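Gikach Size Table: README

March, by the Gikach maintainers

What it is

A plain CSV of shoe sizes as printed by the seller, next to the inside length in millimeters. It has 211 rows, one per shoe, covering slides, clogs and sneakers. We started it after ordering from three size charts that all claimed to follow the same standard and didn't agree on a men's 9.

Please don't treat it as a standard. We doubt there is a working one. The charts we checked mostly copy each other, typos included, and a chart that has been copied often enough starts to look like proof.

Columns

label_size: what the seller printed, untouched
system: US, UK, EU or "unclear"
inside_mm: heel to toe along the footbed
type: slide, clog, sneaker
source: Satik (the outlet bins) or Gidar (mail-in)

Where the numbers come from

Satik rows were measured by one person with one steel ruler. Gidar rows were mailed in, and 117 of the 211 rows are Gidar. You can guess which ones we trust less. People round to the nearest 5 mm, and they seem to round toward the size they already believe they wear.

Slides are the worst part of the table. With an open toe and a raised rim, where does the footbed end? We measure to the inner foot of the rim. Sellers don't say what they do, and the "fits true to size" line on the tag is worth nothing as far as we can tell. 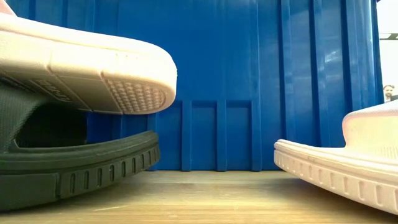

Rathjen wrote in to say that the rim rule is wrong for molded slides, that toes rest partway up the curve, and that we should add 3 mm to every one of them. Maybe. The same message offered no measurements, so the rows stay as they are. If you want the extra length, add it in your own copy and say so when you share results.

Known problems

Women's and unisex labels are mixed in 12 rows and we can't untangle them. Those are marked "unclear" in the system column.

Width is missing. We tried it and got a different answer each time on the same shoe.

Don't fit a line through this and call it a converter. Two people have already done that.

License

Use it for anything. A credit is nice.

Comments

Downloaded this to settle an argument about EU 42. Did not settle it.

Why drop width completely? A bad width column would still beat the brand charts.
 Reply: Would it? We'd just be adding our own bad chart to the pile.

Row order changed since the last copy and broke my script, please add an ID column.

Contact: use the Gikach message form | Free to copy with credit | Back to top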